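Shop > Care & Finishing > Oils and Waxes > Murnard Table Oil

Murnard Table Oil, one litre tin

I've been putting this oil on tables for years and I still get a bit excited when a new batch comes in, so forgive me if I go on. Murnard is a thin, slow-drying oil for bare or previously oiled wood. It goes on with a rag, it smells faintly of oranges for a day or two, and it leaves you with a surface that still feels like wood when you run your hand over it (my main complaint about varnish, and I have several).

I first tried it on my own kitchen table, which had been scrubbed with washing-up liquid by three generations of my family and had gone the colour of old string. Two coats on a wet April weekend and I kept walking back in just to look at it! My sister thought I'd bought a new one. I've used it since on chopping boards, a church pew, a set of drawers I shouldn't have paid what I did for, and the handle of every garden tool I own.

What's in the tin

Plant oils, a bit of citrus solvent to help it soak in, and a drier. There's no colour added. It will still darken your wood a little, the same way a splash of water does, and pale woods warm up more than you might expect. If you want your ash or maple to stay properly pale, get the Burnidari white oil instead, it's on the next shelf down and costs a touch more.
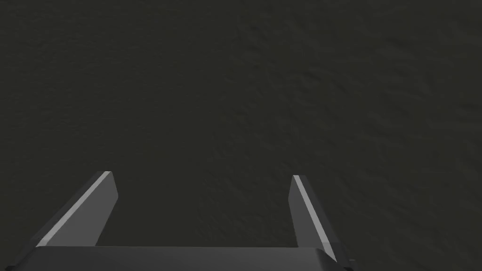 Now, how much do you need? Always less than you think. A one-litre tin does my six-seater table top and underneath, two coats, with enough left for a second go next year. If you're only doing a top, buy the small tin. I'd much sooner you came back for another than had half a litre going gummy in the shed.

How I put it on

Sand first, with the grain, finishing at 240 grit. Don't go much finer, as the wood gets so polished the oil just sits there looking at you. Hoover up the dust, wipe over with a barely damp cloth and go and have your tea while it dries.

Stir the tin, don't shake it. Pour a little puddle in the middle of the table and push it outwards with a lint-free rag until everything looks evenly wet. Wait 40 minutes. Then, and please don't skip this, take a clean dry rag and wipe off everything that hasn't soaked in. All of it! Nearly every sticky table I get asked about was left to dry with a puddle still on top. If yours has already gone tacky, rub on a bit of fresh oil, give it ten minutes to soften things up and wipe again, hard.

Second coat the next day. After that you can use the table gently, but keep hot pans and wet glasses off it for 7 days.

One serious bit. Oily rags can heat up and catch fire by themselves if you leave them scrunched in a ball. Lay them out flat outdoors until they're stiff, or drop them in a bucket of water. I do the bucket. 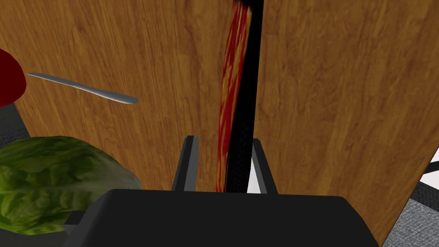
Grevbridge Joinery Club: Tool Store and Finishing Room

We're a members' club, but anyone can buy from the store, and the money goes back into blades, glue and the never-ending business of the extractor filters. Members get the oil at the lower price shown on the shelf label. Just give your name at the counter.

Questions I get asked a lot

Can it go over varnish? No, it can't get in. You'll need to strip or sand back to bare wood first. If you're not sure what you've got, put a drop of water somewhere hidden. If it beads up and is still sitting there a quarter of an hour later, there's probably something sealing the surface.

Is it all right for worktops? Yes, though round the sink I'd give it three coats and expect to top it up a couple of times a year. Ours in the tea room gets a wipe of oil whenever it starts to look thirsty.

Can I use it outside? You can, but it won't last the winter on a garden bench. The Manríquez deck oil is the one you want there. Thicker, smellier, does the job.

Does it cover ring marks? Pale ones often fade a fair bit. Black ones are usually iron or water deep in the wood and oil tends to make them stand out more, so deal with those before you open the tin.

How long does it keep? A couple of years unopened. Once it's open, squeeze out the air by dropping clean marbles in until the level comes up to the top (yes, really, I've got a jar of them by the till, help yourself).

Ordering

Stock number 143. Collection only, I'm afraid, as the post won't take it. If the shelf's bare, leave a note for Yareli Robles in the order book and she'll put a tin by for you when the next delivery comes. Bring your own rags if you can, old cotton bedsheets are the best thing going and we never have enough of them.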